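Vevdale in Early Access: a farming game that wants you to be slow

Many of you wrote to us after the last issue and asked if Vevdale is worth buying now, before it is finished. I have played it for 46 evenings less than my wife believes, and I think I can give an answer, but it is a long answer, so please take a cup of something.

Vevdale is a game of farming and trading for one or two players, made by the small studio Plilleck. You may remember them from Lobo, the puzzle game with the lighthouse, which we covered in this newsletter when it came out. Lobo was short and very exact. Every room had one solution, and the game did not let you leave before you found it. Vevdale is almost the opposite kind of work. You receive a valley, a mule, a house with a bad roof and a debt of 466 coins, and after this the game stops talking to you.

The first hour is difficult to like. The mule walks slowly. The tools break often, and the repair bench is on the other side of the river, where there is no bridge until you build it. I lost my first crop of barley because I did not understand that the wind direction is important for the frost. There is a small flag on the roof of the house which shows the wind, but the tutorial never mentions it. A friend who started in the same week lost her barley also, and then her onions, and she asked for her money back.

I continued, and in the second season the game opened for me. The reason is the trading. There are nine villages in the valley, and each of them keeps its own prices. These prices do not jump up and down by chance, as in many games of this type. They follow what the villages really need. When the fishing village has a bad month, it buys more flour. When it buys more flour, the mill village has more money and starts to buy wool. If you bring wool to the mill at the correct time, you can pay a big part of your debt in one trip. I made a mistake and brought it one month early, and I slept with my mule in a barn and waited for the price to rise. It rose. This was the best moment I had in the game.

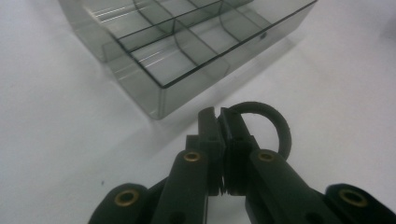
Rafferty Boateng
Contributing writer, strategy and simulation

The new update, which came in March, changes three things that our readers complained about, so I will take them one after another.

First, the inventory. In the old version, everything you carried was in one long list, and the list was sorted by the date when you picked up the thing. To find a packet of seeds you had to scroll past every stone and every piece of rope. Now the bags on the mule have separate pages for seeds, tools, food and goods for sale, and you can give a name to each page. It is still not possible to move a full page from the mule to the storehouse with one click. You have to move every stack separately, and in autumn, when the storehouse is busy, this is tiring for the hand. On a controller it is worse than with a mouse.

Second, saving. Before, the game saved only when you slept. If you had to stop in the middle of a trading trip, you lost the trip. Now there is a save point at every inn, and a quick save which is deleted when you load it. Some players on the official forum say that this makes the game too easy. I do not agree with them. The difficulty of Vevdale is in the planning, and a player with small children should also be allowed to plan.

Third, the winter. In the first version winter was twice as long as the other seasons and there was almost nothing to do in it. I used to put a heavy book on the sleep key. The studio made winter shorter and added indoor work: you can repair tools for the neighbors, make cheese, and teach the mule to pull a sledge. The cheese is well made as a system. It has to be turned every few days, and if you go on a long trip, you must ask a neighbor to turn it for you, and the neighbor will remember this favor and will ask for one in return. One of my neighbors asked me for a load of firewood in the middle of a snowstorm, and I went.

The sledge is less successful. It slides in a strange way on the hills, and two times I lost a full load into the river. The goods do not float and you cannot get them back. I hope this is an error and not a decision.

About the map. The valley is the same for all players, which I like, because it is possible to talk with other people about places. When somebody says "the bend under the chapel," I know where it is. But the eastern part is still closed. There is a gate with a guard, and he says only that the road is not ready. According to the studio's plan for the year, the town of Stoscombe will open behind this gate, with a market, a court and a bank. The bank is what I wait for most. At present, you can pay your debt, but you cannot borrow again, so after the last payment the money has not much purpose. I finished my debt in the fourth year and after this I had a chest full of coins and a new roof and nothing very expensive to wish for.

I played also with a second person for this article. My colleague Zinhle Molefe, who edits the puzzle pages, joined my valley for several evenings. We divided the work so that I stayed at the farm and she traveled with the goods. In principle this is a good division. In practice the person at the farm has a quiet life, and the traveler has all the interesting decisions. After some time we changed places, and she sold my mule's saddle by mistake to a man at the salt village, for two coins. He wanted 194 to give it back. We have agreed not to speak about it until the next issue.

The connection between us was stable, with one exception. If the traveling player is in a shop when the farm player goes to sleep, the shop closes and the goods on the counter disappear. The studio knows about this problem, it is in their public list, and for now the advice is to talk with each other before sleeping. We used a voice call, and it was enough.

The sound deserves some lines. There is very little music. Most of the time you hear the mule, the river and your own steps, and the steps are different on gravel, on mud and on wood. At night there is an owl somewhere behind the mill. I tried to find it and could not, and I have read that other players tried too. When you arrive at a village on a market day, a small group of musicians plays near the well, and if the village had a bad season, there are fewer musicians. I noticed this only in my third year, when there was one man with a drum.

The graphics are simple and clear. Some of the text is small, and the option for bigger letters changes the menus but does not change the letters you receive from other characters. For me this was a problem, because the letters contain the dates of the markets, and on my television I read a six as an eight and arrived when everybody had already gone home. Please repair this, Plilleck, my eyes are not becoming younger.

Now the question of buying. If you enjoy games where you have a clear task and somebody tells you when it is done, I would wait. At this moment there is no ending, the east is closed, and the sledge will make you angry. If you enjoy making a plan on paper, and you do not mind when the plan is destroyed by frost, then I think you can buy it today and you will be content for several weeks. Your saved valley will continue to work when the gate opens, the studio has promised this, and the March update read my old save without difficulty.

A few small pieces of advice, which I would have liked to have in the beginning:

Look at the flag on the roof every evening. If it points to the river, cover the young plants.

Build the bridge before you repair the house. The rain in the bedroom does no damage, it only makes a sound.

Do not sell your first wool in the village next to you. The price there is always the worst in the valley.

Feed the mule before the trip and not during it. If it eats on the road, it stops at every inn after that and expects the same.

Keep one spare axe at the salt village, in the box behind the inn. It is free to use and the innkeeper does not touch it.

In the next issue Zinhle will write about the anniversary version of Lobo, with the new rooms in the cellar. If you have a Vevdale valley of your own and found a good route between the mill and the salt village in winter, please send it to me by replying to this newsletter. Mine takes the whole day and passes the river at the place where I lost the cheese.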